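Mithilfe gesucht im Möbellager Vakirar, Eritz

Vielleicht kennen Sie uns schon vom Vorbeigehen, von der Rampe hinten am Hof oder weil Ihre Schwiegermutter bei uns einmal ein Buffet gekauft hat, das dann doch nicht durchs Treppenhaus passte. Wir nehmen gebrauchte Möbel an, putzen und richten sie und geben sie zu kleinen Preisen weiter. Seit dem Umzug in die größere Halle ist bei uns viel mehr Platz und leider auch viel mehr Arbeit, und deshalb suchen wir ab Mai

eine Mitarbeiterin oder einen Mitarbeiter (m/w/d) für Schränke, Fronten und Flächen, 30 Stunden pro Woche

Es geht vor allem um Schränke und Küchenmöbel. Die kommen selten so an, wie man sie gern hätte: zerlegt, mit Klebeband umwickelt, die Schrauben in einem Marmeladenglas oder gar nicht dabei. Sie bauen die Korpusse wieder zusammen, hängen Türen ein, stellen Scharniere nach und schauen, dass die Fugen zwischen den Fronten gleichmäßig laufen. Wer so etwas schon einmal gemacht hat, weiß, wie lange man an einer einzigen Tür drehen kann, bis sie neben ihrer Nachbarin gut dasteht - und wie schön es ist, wenn man dann einen Schritt zurückgeht. 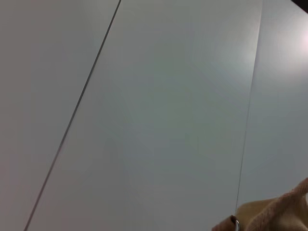 Helle, glatte Flächen sind dabei ein Kapitel für sich. Auf Weiß und Hellgrau sieht man jeden Fingerabdruck, und je nachdem, wo man steht, wirkt derselbe Farbton einmal wärmer und einmal kühler. Beim Zusammenstellen von Fronten aus verschiedenen Küchen braucht es also ein ruhiges Auge und ein bisschen Geduld am Fenster. Geputzt wird mit weichen Tüchern und mildem Reiniger, das zeigen wir Ihnen gern, und auch die Eigenheiten unserer alten Plattensäge lernt man mit der Zeit.

Eine abgeschlossene Lehre als Tischler oder Schreinerin freut uns, ist aber keine Bedingung. Wichtiger ist uns, dass Sie sorgfältig arbeiten, zu zweit einen Schrank tragen können und freundlich bleiben, wenn jemand zum dritten Mal nach demselben Nachtkästchen fragt. Ein Führerschein wäre praktisch.

Wir beginnen um 7 Uhr und sind am frühen Nachmittag fertig. Sie arbeiten in einem Team von 4 Leuten, Kaffee und Arbeitskleidung stellen wir, und Möbel bekommen Sie bei uns natürlich günstiger.

Wenn Sie neugierig geworden sind, schreiben Sie uns ein paar Zeilen oder kommen Sie am Vormittag einfach vorbei, gern auch zum Schnuppern. Ein Lebenslauf hilft, ein Foto brauchen wir nicht. Bitte geben Sie die Kennziffer 515 an, damit Ihre Nachricht nicht bei den Abholterminen landet.

Möbellager Vakirar, Eritz, Eingang über den Hof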